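핸드헬드 그리퍼 작업 규칙 정리합니다. 내부 문서 16쪽짜리를 스레드로 줄인 것이라 근거 설명은 대부분 뺐습니다. 2018년 6월 8일 개정 기준입니다.

1/ 적용 범위. 사람이 양손에 그리퍼를 하나씩 들고 테이블 위 물체를 다루는 작업 전부. 로봇 암에 장착한 그리퍼는 별도 문서를 봅니다. 한 손 작업은 4번과 9번만 빼고 동일하게 적용합니다.

2/ 용어. "세션"은 작업자가 장비를 손에 든 시점부터 내려놓는 시점까지. "에피소드"는 과제 하나의 시작 자세부터 종료 자세까지. 이 둘을 섞어 쓴 기록이 작년에 많았고 나중에 정리하는 데 시간이 꽤 들었습니다. 기록지에는 줄여 쓰지 말고 그대로 적습니다.

3/ 상판 고정. 상판은 받침에 고정한 뒤 네 모서리를 차례로 눌러 봅니다. 들뜨는 모서리가 하나라도 있으면 테이프를 새로 붙입니다. 재사용 테이프는 쓰지 않습니다. 고정 상태 확인은 세션마다 한 번, 물체를 올리기 전에 합니다.

4/ 케이블. 양쪽 케이블은 각각 손목 아래로 빼서 상판 앞쪽 가장자리로 내립니다. 좌우 케이블이 상판 위에서 교차하면 안 됩니다. 교차한 상태로 시작한 에피소드는 끝까지 진행했더라도 폐기합니다.

5/ 케이블 여유 길이. 팔을 가장 멀리 뻗은 자세에서 당김이 느껴지지 않아야 합니다. 반대로 앉은 자세에서 발에 닿을 정도면 너무 긴 것입니다. 작업자 키에 따라 달라지므로 고정 수치를 두지 않았습니다. 수치를 달라는 요청이 계속 오는데 이번 개정에서도 넣지 않았습니다.

6/ 스트랩. 규정은 "물체에 걸리지 않을 것" 한 줄입니다. 와이어 구조물을 다룰 때는 이 한 줄이 제일 자주 문제가 됩니다. 고리 형태로 늘어진 스트랩은 가는 봉 사이로 쉽게 들어갑니다. 걸린 채로 손을 빼면 물체가 딸려 옵니다. 접근하기 전에 스트랩 위치를 눈으로 확인합니다.

7/ 와이어류 물체 분류. 이번에 새로 만든 항목입니다. 진열용 회전 랙, 식기 건조대, 철망 바구니가 들어갑니다. 공통점은 세 가지. 무게에 비해 부피가 크고, 잡을 수 있는 단면이 가늘고, 뒤쪽 봉이 앞쪽 봉과 겹쳐 보입니다. 마지막 항목 때문에 작업자가 거리를 잘못 보는 일이 생깁니다.

8/ 접근 방향. 와이어 물체는 비스듬히 접근합니다. 수직 봉을 정면에서 물면 집게가 닫히면서 봉이 옆으로 밀립니다. 방사형 살은 끝이 아니라 살이 뻗어 나오는 안쪽에 가까운 부분을 기준으로 잡습니다. 살 끝을 잡으면 상단 전체가 돌아갑니다.

9/ 양손 역할. 한 손이 작업하는 동안 다른 손의 그리퍼는 상판 위 낮은 위치에서 대기합니다. 상판 밖으로 빼지 않습니다. 대기하는 쪽은 물체를 물지 않은 상태로 두고, 작업하는 쪽 팔 궤적 안에 들어가지 않게 합니다.

10/ 트리거 조작. 끝까지 당기지 않습니다. 가는 봉은 접촉한 뒤에 조금만 더 당겨도 충분합니다. Ketari 그리퍼는 트리거 행정이 짧아서 손에 익을 때까지 연습 에피소드를 8회 하도록 정했습니다. 연습분은 본 기록에 넣지 않습니다.

11/ 회전하는 물체. 회전 랙은 시작 자세를 기록하기가 까다롭습니다. 대칭이라 사진만으로는 몇 칸 돌아갔는지 알 수 없습니다. 회전각이 과제에 포함되면 살 하나에 표식을 달고, 포함되지 않으면 표식을 달지 않습니다. 중간에 방침을 바꾸지 않습니다. 바꿔야 하면 과제 번호를 새로 받습니다.

12/ 넘어짐. 물체가 넘어지면 바로 세우지 말고 트리거를 풀고 양손을 멈춥니다. 기록을 종료하고 나서 손으로 세웁니다. 그리퍼로 세우려다 봉이 휘면 그 물체는 이후 에피소드에서 쓸 수 없습니다. 휜 물체는 교체하고 교체 시각을 적습니다.

13/ 실패 기록. 실패한 에피소드도 남깁니다. 실패 코드는 네 개만 씁니다. 미끄러짐, 걸림, 넘어짐, 기타. "기타"에는 반드시 한 문장을 붙입니다. 코드를 더 늘리자는 제안이 있었는데, 세분할수록 작업자마다 다르게 적어서 반려했습니다.

14/ 지난 12월 점검 수치. 와이어류 에피소드 309건을 다시 검토했고 그중 22건이 폐기 대상이었습니다. 사유는 케이블 교차가 가장 많았고 그다음이 스트랩 걸림이었습니다. 두 가지 모두 시작 전 확인으로 막을 수 있는 항목이라 4번과 6번 문구를 고쳤습니다.

15/ 작업 구역. 플랫폼 위에는 상판, 과제 물체, 정해진 마커 외에 아무것도 두지 않습니다. 양옆 레일에 공구를 걸쳐 놓지 않습니다. 배경에 대한 규정은 따로 없습니다. 다만 한 세션 안에서 배경 쪽 물건을 옮기지 않습니다. 옮겼으면 세션을 나눕니다.

16/ 조명. 흰색 봉은 어두운 배경에서 잘 보이고 흰 벽 앞에서는 거의 안 보입니다. 물체 색을 고를 때 배경과 같이 봅니다. 조명을 세게 해서 해결하려고 하면 금속 부분에 반사가 생겨 다른 문제가 됩니다.

17/ 맨손 여부. 장갑은 선택입니다. 끼고 시작했으면 세션 끝까지 끼고, 맨손이면 끝까지 맨손입니다. 손목시계와 팔찌는 뺍니다. 소매는 손목 위로 올립니다. 늘어진 소매는 케이블보다 더 잘 걸립니다.

18/ 휴식. 그리퍼를 든 채로 쉬지 않습니다. 손목에 뻐근함이 있으면 에피소드 중이라도 중단합니다. 중단은 실패 코드로 적지 않고 "중단"으로만 적습니다. 횟수를 작업자별로 집계하지 않습니다. 집계하면 참고 계속하는 사람이 생깁니다.

19/ 집게 끝 점검. 집게 끝은 세션 전후로 봅니다. 봉의 도장이 묻어 있으면 마른 천으로 닦습니다. 용제는 쓰지 않습니다. 양쪽 끝이 어긋나 닫히면 현장에서 펴지 말고 반납합니다. 현장에서 편 집게는 다음 사람 기록에서 반드시 티가 납니다.

20/ 장비 명칭. Prurer와 Hidel 쪽 문서는 같은 부품을 다른 이름으로 부릅니다. 한쪽은 "집게", 다른 쪽은 "죠"입니다. 우리 기록지에는 "집게"로 통일합니다. 영문 기록에서는 jaw로 적고 finger는 쓰지 않습니다.

21/ 질문이 많았던 것. "대기하는 손을 무릎에 내려도 되는가." 안 됩니다. 9번 그대로입니다. 내렸다가 다시 올리는 동작이 기록에 들어가고, 그 사이 케이블 위치가 바뀝니다. 힘들면 18번대로 중단합니다.

22/ 하나 더. "와이어 물체 바닥을 상판에 붙여도 되는가." 과제서에 고정이라고 적혀 있으면 붙이고, 없으면 붙이지 않습니다. 가벼운 랙은 밀립니다. 밀리는 것도 과제 조건에 들어갑니다. 임의로 고정한 기록은 비고정 기록과 비교할 수 없습니다.

23/ 시작 전 확인 순서만 따로 적습니다. 상판 모서리, 좌우 케이블, 스트랩, 집게 끝, 물체 위치, 기록 시작. 이 순서대로 합니다. 기록을 먼저 켜고 확인하면 앞부분을 잘라내야 하고, 자르는 사람마다 지점이 다릅니다.

24/ 기존 기록 처리. 개정 전 기록에는 새 규칙을 소급하지 않습니다. 단, 케이블 교차는 이전 규칙에서도 금지였으므로 발견하면 폐기합니다. 재검토 결과는 원래 기록지에 덧쓰지 말고 별지로 붙입니다.

25/ Ibarra 과제에 참여하는 팀은 15번의 배경 항목이 다릅니다. 그쪽은 세션마다 배경을 바꾸는 조건이라 과제서가 우선합니다. 나머지 항목은 동일합니다. 충돌하는 항목을 더 찾으면 답글로 번호만 적어 주세요. 다음 개정 때 반영합니다.

26/ 회전 랙 작업. 오른손이 하단 높이에서 접근, 왼손은 상판 앞쪽에서 낮게 대기. 6번과 9번을 같이 놓고 보면 됩니다.

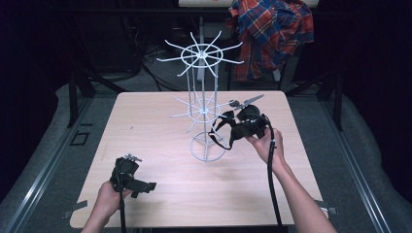 Prurer 조작기술팀 · 작업표준 담당

오른쪽 집게는 랙을 향해 왼쪽 위로 기울어 있습니다. 8번에서 말한 비스듬한 접근은 이 정도 각도부터 잡아 가면 됩니다. 스트랩은 그리퍼 왼쪽으로 고리를 이루며 랙 바닥 근처까지 내려옵니다. 와이어 물체에서는 이 위치를 먼저 확인합니다. 케이블은 좌우 각각 아래로 빠집니다. 회전 랙 과제서의 접근 항목은 다음 개정에서 8번과 합칩니다.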